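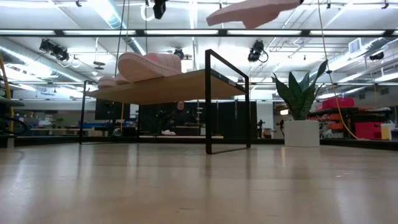
Does the evaluation kit need to be recalibrated each time the work table is moved?

A full recalibration is required only when the table has been moved relative to the arm base or when its height has changed. In all other cases the short alignment routine is sufficient.

Ticket 524
Product: Drurnach handling kit, evaluation licence
Site: Sitham trial room
Raised by: Site operations
Assigned to: Stindon product support
Priority: Normal
Status: Closed, with one item carried forward

Summary of fault
The site reports that the kit releases footwear too early during the tidying task. The task requires slippers to be lifted and set down on a low table. The early release affects soft items only. Rigid test blocks are handled correctly at the same settings.

Site entry, 09:40
The fault was first noted after the table was exchanged for a lower one. The grip force was left at the factory value. The short alignment routine was run and reported no error. Slippers are picked up without difficulty but are let go above the table top and fall the remaining distance. Some come to rest with the sole showing, and the task checker then marks the run as failed.

Support entry, 10:25
Thank you for the report. Please confirm the following before any settings are altered:
Software version shown on the status page.
Table height entered in the workspace file.
Whether the soft item profile is switched on.
Whether the floor near the table is reflective.

Site entry, 11:10
Software version is 7. The workspace file still holds the height of the previous table. The soft item profile is on. The floor is pale wood with a glossy finish, and the overhead strip lights show in it clearly. The blinds make no difference, as the lights remain on throughout working hours.

Support entry, 11:35
The height value is the most likely cause. The kit calculates the release point from the workspace file and does not measure the table afresh on each run. Please enter the correct height, save the file and carry out a full recalibration. The short routine checks side-to-side position only and will not detect an error of this kind. This is stated on page 9 of the installation guide, although we accept that the wording could be clearer.

Site entry, 13:50
Height corrected and full recalibration completed. The early release has stopped. A second matter was then observed – on several runs the arm paused before lowering, and the log shows the message "surface uncertain". The pause lasts 2000 milliseconds and the run then continues as normal.

Support entry, 14:20
The message is a caution and not a fault. It is recorded when bright reflections prevent the depth reading from settling. Two remedies are available. The site may place a matt mat under the table, or may switch on the Tsegaye filter under Vision, Advanced. The filter is included in the evaluation licence at no further charge. Please try one remedy at a time so that the result can be recorded against the correct change.

Site entry, 15:45
Filter switched on, no mat used. The message did not appear again in the afternoon session. Slippers were set down on the table at the proper height. Orientation is still not controlled – an item picked up with its sole outward is set down the same way.

Support entry, 16:05
That is the expected behaviour in this version. Turning items over is part of the full licence and is not offered for evaluation. The site's comment has been passed to the product team, together with a request to amend the guide.

Carried forward
Guide wording on table height and the short routine. Owner: Stindon documentation. Due in January.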